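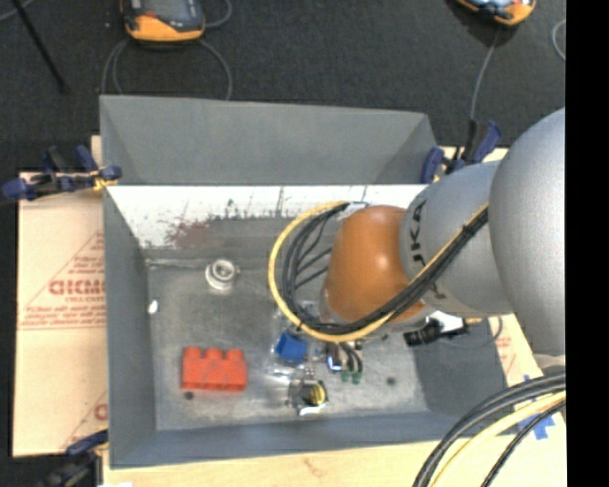
Photo: Witolis Picture Library

Gate sharing in the Kurian League

Search the encyclopedia
Search
Go
Advanced search

Gate sharing is the way clubs in the Kurian League split the money taken at the turnstiles, so that a visiting team goes home with part of the cash from a soccer game it didn't host. I've followed this league for most of my life and I've been putting off writing this entry, mostly since every time I sit down to do it I end up arguing with the rule book. Anyway, here goes.

The basic rule

The Kurian League has 14 clubs and each of them plays every other club twice, once at home and once away. For a league game, the home club keeps 61 percent of the net gate and the rest goes to the visitors. "Net gate" is the part that trips people up. It means ticket money after the match officials have been paid and after the league has taken its small levy, but before the home club has paid for stewards, floodlights, or the ambulance. Home clubs have grumbled about that for as long as I can remember (Grosow more than anybody, and they have a point, because their ground sits on a slope and needs extra stewards on the lower side).

Season tickets don't count toward the net gate one for one. Each season ticket holder who comes through the turnstile is entered at a flat rate that the league sets every summer. If the holder stays home, nothing is entered at all, even though the club has had that money in the bank since July. You can see why a big club would like that arrangement!

Food, drink, parking, and program sales all belong to the home club. So does anything taken in the clubhouse bar, before or after. TV money is a separate thing altogether and I'll get to it further down.

The small crowd rule

There is one big exception. When paid attendance is below 666, the home club keeps the whole gate and the visitors get nothing except a fixed travel payment out of the league's own pot. I have heard all sorts of theories on where that number came from. The one I believe is the dullest – it was the seating capacity of the old main stand at Drerkville, back when Drerkville had the smallest stand in the league and somebody needed a figure to write down. The stand is long gone and the number has stayed put.

The effect is stranger than you'd expect. A club drawing just over the line can end up worse off than one drawing just under it, and supporters have noticed. I've stood on a terrace in December, sleet coming in sideways, listening to two perfectly sensible people hope out loud that nobody else would turn up. The league has looked at a sliding scale twice and voted it down twice, both times by a single vote.

The lowest paid attendance in the league's records is 218, for a midweek game between Grosow and Drerkville that had already been put off once for a frozen field. Drerkville got their travel payment and, I'm told, a hot meal.

Cup games and replays

The Kurian Cup works differently, and this is where I'd ask you to forget most of what you just read. Cup gates are split down the middle after costs, and here the costs do include stewards and floodlights. The small crowd rule doesn't apply. A club that draws a bad crowd in the first round can lose money on the night, and then both sides share the loss, and that leads to some very frosty handshakes in the boardroom.

Replays used to be the best thing about the cup from a money point of view. A smaller club that hung on for a tie at a bigger ground got half of the first gate and then half of another one at its own place. Replays in the early rounds have since been dropped and games go straight to penalties if the scores are level at the end. I miss them terribly. The fixture list is lighter for it, sure, but I think the small clubs lost more than the league has ever been willing to admit.

The semifinals are played at neutral grounds. The host club gets a flat fee for opening up, and the two teams share what's left with the league. For the final, the league takes the largest portion and puts it into the travel pot mentioned earlier.

Postponed and abandoned games

If a game is called off before the turnstiles open, there's no gate and nothing to share. If it's abandoned after kickoff, things get messy. Tickets are good for the rearranged date, so the money is held over and split only once, after the second attempt. Anyone who can't make the new date may ask for a refund, and refunds come off the top before either club sees a cent.

The visitors' second trip is the sore spot. They've paid for two buses and they're getting one share. Under the current wording they can claim the second bus from the travel pot, provided they send in the paperwork within a week. Grosow missed that deadline one winter and have never let it go.

TV and streaming money

None of this touches broadcast money. The league sells its streaming rights as one package and pays the clubs in equal parts, no matter how often each of them is picked. On top of that, the home club in a streamed game gets a facility fee, meant to make up for fans who decide to watch from the couch. The visitors get no facility fee. I've always found that odd, given that the same empty seats are shrinking the visitors' share of the gate too.

There have been proposals to roll the facility fee into the net gate and split it along with the ticket money. The better supported clubs don't want it, as they tend to be streamed at home more often than they are on the road. The smaller clubs are divided, and some of them would sooner keep the whole fee on the odd night it comes their way than take a slice of it every few weeks.

Arguments for and against

People who like gate sharing say it keeps the league close. A club from a small town gets a payday when it visits the big grounds, and the table does tend to stay bunched up well into spring. Clubs also tend to look after visiting fans better than you might see elsewhere, and my guess is that both sides having money riding on the crowd has a lot to do with that.

People who don't like it say it punishes clubs for doing the hard work of filling their own ground. If you spend money on a new roof and pull in more people, part of the reward leaves on the other team's bus. Drerkville made this case when they rebuilt their stand and asked for a few seasons' relief, keeping the extra income until the building loan was paid. They were turned down.

I go back and forth on it myself. I like a tight league, and I also like a roof.

See also

Kurian Cup
Drerkville ground
Travel pot (Kurian League)

Last edited Sep 14, 2023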